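Ticket 1355
Subject: Kitchen circuit RCD tripping, first floor, Cruickshank building
Status: Closed
Raised by: Finlay McIver
Handled by: Ewan Pollock
Month: April

Original report

The sockets along the back wall of the first floor kitchen went off again at lunchtime. The lights stayed on. I reset the switch in the cupboard and it held until the middle of the afternoon, then went again. The fridge is on the same run, so could somebody look at it before we lose the milk. It has been doing this on and off since the Danberg water heater was fitted but I can't say the two are connected. No smell of burning and nothing hot to the touch.

Finlay McIver

First reply

Thanks, Finlay. Please leave the water heater switched off at the wall tonight and tell me in the morning whether the RCD has stayed up. Don't unplug anything else yet. If we change several things at once we won't know which one mattered. Could you also let me know:

Which switch in the board drops. Is it the wide one with the test button, or one of the narrow ones next to it?
Does it go back up at once, or do you have to wait?
Is anything being used when it goes?

Ewan

Reply from Finlay

It's the wide one with the test button. It goes back up straight away every time. The first time, two people were making tea. The second time I don't think anyone was in there. Water heater is off now and I've taped a note over the switch.
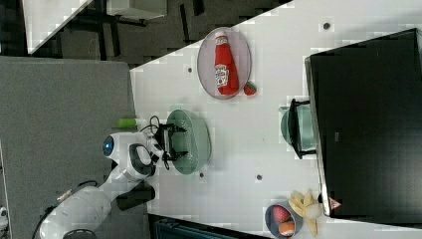 One more thing, the toaster was swapped for another one in the same week as the heater. The old one went to the Roston site, so I can't try it here.

Update, next morning, 8.40

RCD was down when I came in. The fridge display had gone blank, so it had been off for a while. The heater was still off at the wall with my tape on it. I've moved the milk and the sandwiches to the ground floor fridge.

Finlay

Reply from Ewan

That makes the heater less likely but doesn't clear it. A wall switch may only break the live, depending on what was fitted, and a fault between neutral and earth can still trip the RCD with the appliance switched off. I'll come over with the meter this afternoon. Please keep the fridge on an extension from the corridor until then. The corridor socket is on a different RCD. Run the lead along the skirting and don't cover it.

Site visit, 14.10

Board is a Ladiso unit, split load, one 30 mA RCD covering the kitchen sockets and the sockets in the small meeting room next door. The meeting room wasn't mentioned in the report but it is on the same protection, so anything plugged in there counts.

Done in this order:

Pressed the test button. RCD tripped as it should and reset.
Unplugged everything on the kitchen run and in the meeting room. Heater isolated at its fused spur, supply proved dead, and both conductors disconnected.
Insulation test on the kitchen ring with the circuit isolated: good on all readings, well above the minimum.
Insulation test on the meeting room circuit: good.
Insulation test on the heater, live and neutral together to earth: good. I had expected this one to be bad.
Ramp test on the RCD with no load connected: tripped at 19 mA.

A healthy 30 mA device may trip anywhere between half its rating and the full figure, so 19 mA is within limits and I have not replaced the RCD. It does mean there is less room than the label suggests. If several appliances each leak a little, as many do through their filters, the total sits there all day and it only takes a small extra leak to bring it down.
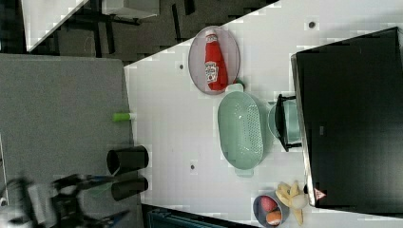 Ewan Pollock

Continuing from the visit notes. With the wiring and heater cleared I went on to the portable appliances, one at a time, using the clamp meter around live and neutral together.

Toaster: nothing worth noting.
Microwave: small standing leakage, normal for the type.
Kettle: nothing.
Meeting room screen and its power supply: small, steady.
Fridge: low when idle, but it jumped each time the defrost element came in. The highest reading was enough on its own to take up most of the margin.

The defrost runs on a timer, so it would come in whether or not anyone was in the room. That fits the overnight trip and the afternoon one when the kitchen was empty. The lunchtime trip may have been chance, or the kettle adding a little to it. I can't prove that part.

Insulation test on the fridge with the defrost element in circuit was poor. With the element unplugged at its connector it came back to normal. Moisture has probably got into the element where the end seal has gone hard.

Action

Fridge taken out of use and labelled. New defrost element ordered. Heater reconnected, tested and switched back on. Finlay can take his tape off.

Reply from Finlay

Tape removed. Is the corridor extension still all right to use for the fridge in the meantime? People are asking.

Reply from Ewan

No, please don't. The fault is in the fridge and it would only bring down the corridor RCD instead. Use the ground floor one until the part is in.

Follow-up

Element fitted, took 2 hours including defrosting the back panel. Insulation reading good with the new part in circuit. Fridge back on its own socket. Leakage during a forced defrost is now close to the idle figure.

I've suggested moving the meeting room sockets to the other RCD when the board is next opened up. Not urgent, and it will go on a separate ticket.

Final note from Finlay

No trips since the part went in. Happy for this to be closed.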